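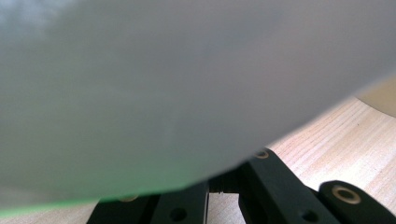 オービル、5月

灰色って、何色？

灰色の話をします。ねずみ色とも、グレーとも言います。ぜんぶ同じ仲間。地味な色だと思ってる人、多いんじゃないかな。えのぐ箱でもあんまりへらない色。クレヨンだと、ゾウとネズミと雨雲をかいたら、もう出番なし。

でもね、よく見ると灰色はけっこういそがしい色です。

写真の大きな灰色の面をもう一回見てください。左のほうは緑っぽい灰色。まんなかから右へいくと、もう少しあたたかい感じの灰色で、ほんのちょっとだけむらさきっぽい。左上のすみには青白いもやもや。ひとことで「灰色」と言っちゃうと、これがぜんぶ消えてしまう。もったいない。

では、順番にいきます。急ぎめで。

灰色はどうやってできる？

いちばんかんたんなのは、白と黒をまぜる方法。えのぐでやってみよう。先に白をパレットに出して、黒をほんの少し。ほんとに少し。筆の先にちょんとつけるだけ。黒はとても強いので、ぎゃくにやると（黒に白をたしていくと）白がいくらあっても足りなくなります。チューブが一本なくなる。

白と黒だけでつくった灰色は、赤っぽくも青っぽくもない灰色に近いです。こういう、色みのない灰色のことを「無彩色（むさいしょく）」と言います。白も黒も無彩色。彩（いろどり）が無い、と書く。むずかしい字だけど意味はそのまんま。

もうひとつの方法。黒を使わない灰色。赤いえのぐと緑のえのぐをまぜる。オレンジと青でもいい。色のわっか（色相環、しきそうかん）でむかいあっている色どうしをまぜると、おたがいのあざやかさを消しあって、くすんだ色になります。はじめは茶色っぽくなることが多いです。そこに白を入れると、灰色のなかまが出てくる。分量をちょっと変えるだけで、赤っぽくなったり緑っぽくなったり。同じものを二度つくるのは、かなりむずかしい。

つめたい灰色、あたたかい灰色

青や緑のほうによった灰色は、つめたい感じがすると言われます。赤や黄色やオレンジのほうによった灰色は、あたたかい感じ。さわっても温度はわかりません。目で見た感じの話。

つめたい灰色で思いつくもの。冬の海、雨のふる前の雲、こおった水たまり。
あたたかい灰色なら、かわいた砂利道とか、古い新聞紙とか、ハトの羽のいちぶとか。

ドラシスという色えんぴつの箱があります。ふたを開けると46色。そのうち灰色は2本で、つめたいのとあたたかいの。名前は「きり」と「いしころ」。ならべてぬらないと、ちがいがよくわかりません。べつべつの紙にぬると、どっちも「灰色だね」で終わり。となりどうしにぬると、急に、えっ、ぜんぜんちがう、となる。

これが灰色のおもしろいところその一。となりに何があるかで、見え方が変わる。

となりの色のしわざ

ためしてみましょう。用意するもの。

灰色の紙（同じ紙から切った、同じ大きさの四角が2まい）
赤い紙
緑の紙
はさみ
のり（なくてもいい）

赤い紙のまんなかに灰色の四角を置く。緑の紙のまんなかにも、もうひとつの灰色の四角を置く。ならべて、少しはなれて見る。じーっと。

赤い紙にのせたほうは、なんとなく緑っぽい灰色に見えてきませんか。緑の紙にのせたほうは、なんとなく赤っぽい。人によって強く見えたり弱く見えたりします。見えなくても心配なし。紙の赤がうすいとわかりにくいです。

紙は同じ。変わったのは見え方だけ。目と頭が、まわりの色とくらべながら色を決めているので、こういうことがおこります。「色の対比（たいひ）」という名前がついています。

明るさでも同じことがおきます。黒い紙の上の灰色は明るく見えて、白い紙の上の灰色は暗く見える。こっちのほうがわかりやすいかも。先にこっちをやってもいいです。

光の色がうつる

もうひとつ、灰色がいそがしい理由。まわりの光の影響がわかりやすいんです。

灰色のものは、いろんな色の光を、だいたい同じくらいの割合ではねかえします。だから緑の光が当たれば、緑の光がかえってくる。緑っぽい灰色に見える。夕方のオレンジ色の光が当たれば、オレンジっぽい灰色。白い紙でも同じことはおこります。

うちにある灰色のもの、なんでもいいので、ひとつえらんで一日のあいだに何回か見てみてください。朝のまどぎわ。昼。夕方、電気をつける前。電気をつけたあと。かべでも、ドアでも、いすのカバーでもいい。色えんぴつで小さい四角をかいて、そのときどきの色をぬってのこしておくと、あとで見くらべられます。時間もいっしょにメモ。朝8時、とか。わすれるとどれがどれだか。

気をつけること。太陽を直接見ないこと！　これはぜったい。見るのはかべのほうです。

影は黒じゃない

絵をかくとき、影を黒でぬっていませんか。ぬりたくなるよね。でも影をよーく見ると、まっ黒な影はめったにありません。たいてい灰色。それも色のついた灰色。

晴れた日に、白い紙を外に出して、その上に手をかざしてみる。影ができます。ちょっと青っぽく見えることがあるはず。太陽の光はさえぎられていても、青い空からの光は影の中にもとどいているから。部屋の中の影だと、またちがう。電球の色やカーテンの色がまざってきます。

なので、影をぬるときは黒をしまって、うすい青とかむらさきを少しまぜた灰色でやってみてください。むずかしかったら、えんぴつの灰色の上から青えんぴつをうすくかさねるだけでもいい。それだけでずいぶんちがいます。

灰色の中の、ほそい緑

もう一度だけ写真。灰色の面の下のふち、左のほうに、ほそくて明るい緑の線があります。ほそいのに目がいくでしょう。

灰色のそばに置いた色は、めだちます。灰色はあまりじゃまをしない色なので、小さな緑でも黄色でもぱっとうき上がる。まわりがぜんぶ赤や青や黄色だったら、あんなにほそい線はうもれてしまうかもしれません。ポスターをつくるときに使える手です。見せたい字だけ色をつけて、あとは灰色。やってみると、あれ、かっこいい。

写真の緑は、線のすぐ上のところにも広がっていて、灰色とまざったような色になっています。どこまでが緑でどこからが灰色か、さかい目を指でさしてみて。むずかしいよ。友だちとやると、さす場所がちがったりします。どっちもまちがいじゃない。

ぼやけたふち、くっきりしたふち

色とは少しべつの話。でも灰色をかくときに大事なので入れておきます。

ふちがぼんやりしていると、色はどこまでもつづいていくみたいに見えます。ふちがくっきりしていると、そこで「はい、ここまで」となる。水彩えのぐだと、紙をぬらしてからぬると、ぼんやりしたふちになります。かわいた紙にぬるとくっきり。クレヨンなら、指でこするとぼんやり。（手はあとで洗うこと。そのへんのかべをさわらないこと。）

自分の手を目のすぐ前に持ってきてみてください。鼻にくっつくくらい。そのまま遠くのかべを見る。手のふちがぼやけますよね。こんどは手のほうを見ようとする。近すぎると、がんばってもぼやけたまま。目にはピントの合うきょりがあるからです。カメラのレンズもだいたい同じ。

灰色の名前あつめ

日本には、灰色の名前がたくさんあります。昔の人は灰色がすきだったみたいで、江戸時代には「四十八茶百鼠（しじゅうはっちゃひゃくねずみ）」ということばがあったそうです。茶色が四十八、ねずみ色が百。数はきっちりじゃなくて、「いっぱい」という意味。

いくつか名前だけ。

銀鼠（ぎんねず）　明るい灰色
利休鼠（りきゅうねずみ）　緑っぽい灰色
藍鼠（あいねず）　青っぽい灰色
桜鼠（さくらねずみ）　うすいピンクっぽい灰色
鳩羽鼠（はとばねずみ）　むらさきっぽい灰色

さて写真の灰色だと、どの名前が近いかな。左のほうは利休鼠に近いかも、と私は思いました。まんなかから右はまよい中。鳩羽鼠、というにはむらさきがうすい。

海外の色見本もすごいです。クロルネッティの色見本帳は700色。うしろのほうのページは、めくっても、めくっても灰色。でもずっと見ているうちに、ちゃんとちがって見えててきます。ページをめくる前に一回目を休めるのがコツ。遠くを見る。

名前は自分でつけてもいい。「雨あがりの道路」「ふでを洗った水」「きのうの消しゴム」。色えんぴつでぬった四角の下に書いておく。イマイの画用紙みたいに、表面がちょっとざらざらした紙のほうが色がよくのります。コピー用紙でもできます。

よくある質問

灰色と銀色はちがうの？
ちがいます。銀色はぴかぴかした感じが入っている色。灰色のえのぐだけではぴかぴかになりません。でも光っているところを白、暗いところをこい灰色でぬりわけると、銀色っぽく見せることができます。スプーンをかくときにやってみて。

どうして「灰」色なの？
木や紙をもやしたあとの灰の色から。「ねずみ色」はもちろんネズミの色から。火事をいやがって「灰」の字をさけたので、ねずみのほうがよく使われた、という話もあります。ほんとかどうかは、調べてみてください。

パレットの上がぜんぶ灰色になっちゃった。
よくある。すてないで、紙のはしっこにぬっておこう。それ、二度とつくれない灰色かもしれないので。

つぎは茶色の回です。茶色のえのぐと、落ち葉（なければお茶のふくろ）をよういしておいてくだい。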